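Kullis Paper Workshop, Notebook
20/01/2024
Subject: Store conditions and the Vornska ledgers

Relative humidity in the main store stood at 49 percent at opening and was unchanged at midday. The dial gauge near the door continues to read higher than the digital logger on the rear shelf. It should not be used for the record until it has been compared against the salt solution. Readings in this notebook are from the logger unless marked D.

The Vornska ledgers remain interleaved with blotter and under light weight. Volumes with split joints have been moved to the lower shelf and are to be lifted with both boards supported. The covers are quarter leather over pulpboard, and the leather is powdering along the spine. No consolidant is to be applied before the test strips have been read.
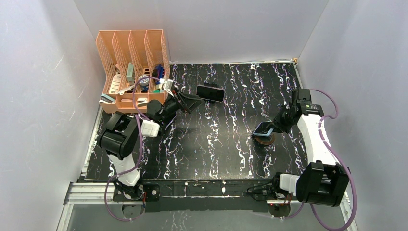

Test strips were cut from the loose spine fragment supplied with volume 4, which carries no tooling and has been released for sampling. Strips A and B received one coat of consolidant in ethanol at the lower strength. Strips C and D received the higher strength. Strip E is untreated and serves as the control. All were laid on silicone release paper, flesh side down.

Strip C darkened on application and had not returned to its former color by the end of the afternoon. Strip A shows a slight change only at the cut edge. Surface powder was tested on A with a dry cotton swab and the swab came away nearly clean. Strips B and D are to be left alone until Monday.

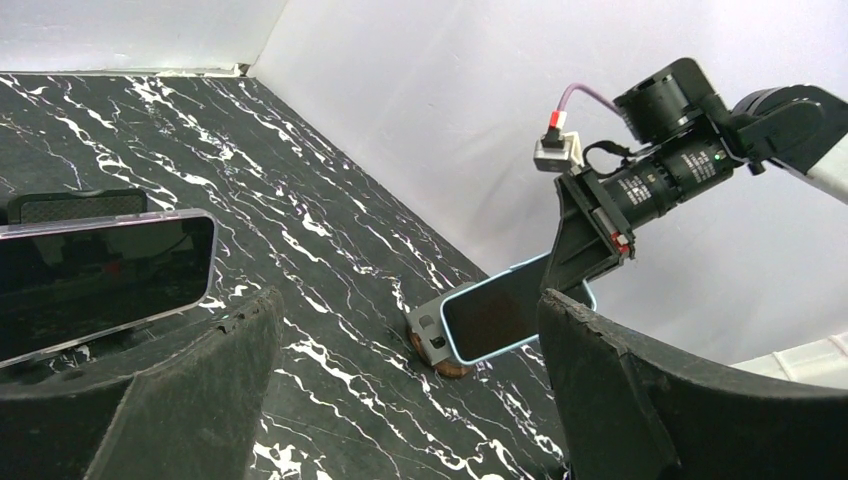
Rear corner of the black marbled surface, with light edging along the back wall.

Paste: the wheat starch batch made earlier in the week was discarded on account of odor. A fresh batch was cooked, sieved twice, and stored covered with distilled water. The second sieving removed a quantity of lumps that should not have been present, and the stirring was probably at fault. Please record the name of the person stirring as well as the person weighing.

Two sample papers from Özkan were compared for spine linings. The thinner sheet tears cleanly along a water line and leaves good fibers at the edge. The thicker sheet is too stiff for the small volumes but would suit the large account books. Grain direction was not marked on either and had to be found by wetting a corner. Any sheet cut down for stock is to be marked in pencil at the time of cutting.
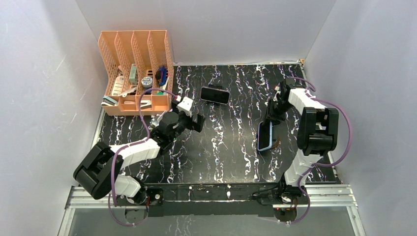

Catalog reconciliation: the Culberg deposit list gives 1,597 leaves across the series. Our own foliation does not agree with it. The difference appears to lie in volume 9, where a run of blank leaves was numbered by the depositor and skipped by us. Our foliation will be kept and a concordance added to the treatment file. Depositor numbers are not to be erased, including those written in ink.

Loose inserts are to stay in sequence. Each is placed in a polyester sleeve carrying the folio number of the opening in which it was found. Pins and rusted clips may be removed over a sheet of clean polyester, and the position noted before removal.
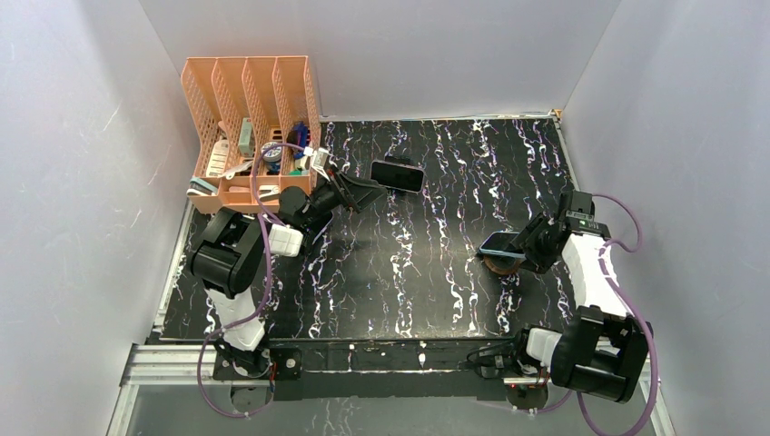 Mold: the gray deposit on the tail edge of volume 7 is dry and brushes off without smearing. It was treated as inactive and vacuumed through a screen. The volume stays bagged and apart from the others for the present. The same deposit was noted in the July survey, and the extent should be compared with the tracing made at that time.

Outstanding:
Read strips B and D, with swab test on both.
Compare the dial gauge with the logger.
Write to Culberg regarding the blank leaves in volume 9.
Order blotter in the heavier weight.
Locate the July tracing. It is not in the plan chest, drawer 2.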